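The Yellows Go on Top

I should say up front that refilling the packets was never my job. I was hired at Undeo to answer the phone and fix the invoices that came back, and for the first two weeks I did exactly that, and ate my sandwich at my desk, and spoke to maybe four people. I'm not shy exactly. I just need a run-up.

The break counter was my run-up. It was at the end of our floor by the window, a white counter with a wooden tissue box on it and a little wooden organizer with three rows of slanted bins, and everybody in the Harnbridge office had to pass it sooner or later. I figured if I stood there looking busy, somebody would talk to me. So one morning when the bins were low I got the bag out from the cupboard underneath and started filling them. Yellows along the top. Reds in the middle. Whatever was left over went on the bottom, more or less where it fit.

A man from the warehouse side came by, took two yellows, and said, "Oh good, somebody's doing that now."

And that was it. I was somebody, and I was doing that now.

I don't mind telling you I got into it. I got to where I could tell how the week was going by what was left in the bins. When the yellows went down fast, people were cheerful and standing around. When the reds went, there was a deadline. I tilted the yellows forward so you could pull one without bringing six more along with it, and I packed them tight, because a loose row slumps and then it looks like a drawer somebody dropped. I stacked the cups on the round tray. I straightened the tissues. My mother called one night and asked what I was doing at the new job and I talked about the organizer for so long that she put me on speaker and started her dishes.

Then I came in one morning and somebody had moved the reds.

Not a lot! If you didn't know that shelf you'd have walked right by. But I had left the reds spread across the middle row, nice and even, and now they were all crowded over into the right-hand bins, with a bunch more of them in the right-hand bin on the bottom. I stood there with my coat still on. I thought, well, the cleaners. So I spread them out again and went and answered the phone.

Next morning, all to the right again.

I spread them out. They went back. I want you to understand this went on for most of a month and I never said one word to a living person about it. I started coming in early. I started staying late, too, and once I sat in the supply room for 45 minutes with the lights off and the door open a crack, and the only thing I found out is that the supply room is cold. When I gave up and went for my coat, I walked past the counter and the reds were on the right. I still don't know how. I had one bathroom break in there, and it was fast.
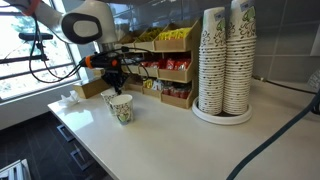
What finally changed things was the cups. We used to get plain ones from Pralura, the supply outfit, and whoever had been ordering them left, and the order form drifted over to my desk the way things do when you've been seen holding a bag of packets. I meant to get 200. The form had a box for quantity and another box for cases, and I won't go through the whole thing again, my boss and I have both made our peace with it. A pallet showed up. And they weren't plain. They were white with dark scribbles all over them, like someone had been stuck on a long phone call with a pen, and down among the scribbles there was a green cartoon guy.

I thought I'd be in trouble for the green guy. People loved the green guy. A woman in payroll wanted to know if he had a name. The warehouse man said he looked like his brother-in-law and took a cup home to prove it. For about a day and a half there was a regular crowd at the counter, and I was in the middle of it with my sleeves pushed up, nesting cups into stacks taller than my arm, and I talked more in that day and a half than I had since I moved to town.

I got home so pleased with myself that I forgot to check on the reds.

The next morning they were on the right, of course. But there was a cup sitting next to the tissue box, upside down, and when I picked it up there was a folded piece of paper under it. It was one of our message slips, the pink kind. In the space for the date somebody had put 02/03/2019, and in the space for the caller they'd put nothing, and in the big space it said:

"I only have good use of my right hand. I can't get to the left ones with the tray in the way. Sorry to be a pain. Love the cups."

Well, I sat down. There isn't a chair over there, so I sat on the step stool.

I thought about how many mornings I'd marched up to that shelf and fixed it. I'd been so sure it was a contest, I had even been a little bit happy about it, having somebody to be in a contest with. And the whole time it was a person trying to get a packet out without making a fuss, and setting up tomorrow's so it would be easier, and finding it undone.

I wrote back. It took me three slips, because the first one was too sorry and the second one sounded like the phone company. The one I kept said, "Reds on the right from now on. Do you want the tray moved too?" I put it under the cup, upside down, same spot.

The answer was there after lunch. "No, leave it, I like it where it is. You could put a few yellows on the bottom in the middle. For Fridays."

So I did. There's a bin down there now with yellow and white in it, and it's always full, and if anybody else starts digging around in it I find a reason to come over and wipe something.

Here is the part my mother doesn't believe. I didn't try to find out who it was. I could have. It's not a big floor, and a person's hands aren't a secret. But by then I liked the notes, and I had an idea that the note writer liked them too, and that if I went around looking at everyone's left hand I'd deserve to have my cup taken away. We went on like that all spring. I heard about a dog with a bad stomach. I heard about a sister who was getting married on a boat, and then wasn't, and then was. I told the cup about my apartment, and how the radiator bangs, and that I'd been thinking of going back home to live because I couldn't seem to get started in Harnbridge.

That one sat for two days. I'd decided it was too much, you don't hand a thing like that to somebody who just wanted a packet. Then there was a slip, and it said, "How many cups have we got left?"

I went and counted. I counted the stacks on the tray and the sleeves in the cupboard and the boxes in the supply room, and it came to 400 on the nose, which I'd have said was impossible with the way the warehouse goes through them. I wrote down the number.

"Then you can't go till those are gone," said the next slip. "It's your mess."

I laughed so loud that payroll came out to look.

In June we got down to the last stack. I'd been watching it for a week and getting more and more quiet about it. I took the order form out of my drawer, and I read both boxes, the quantity one and the cases one, very slowly, and I understood them perfectly. Then I filled it out just the same way I had the first time.

I was still holding the pen when somebody set a cup down on my desk. Right side up, green guy facing me, coffee in it, and a yellow tucked under the edge, and it wasn't even Friday.

"I figured you'd want the help carrying them up," she said. "I can do one end of a box."

I moved my coat so she could have the other chair.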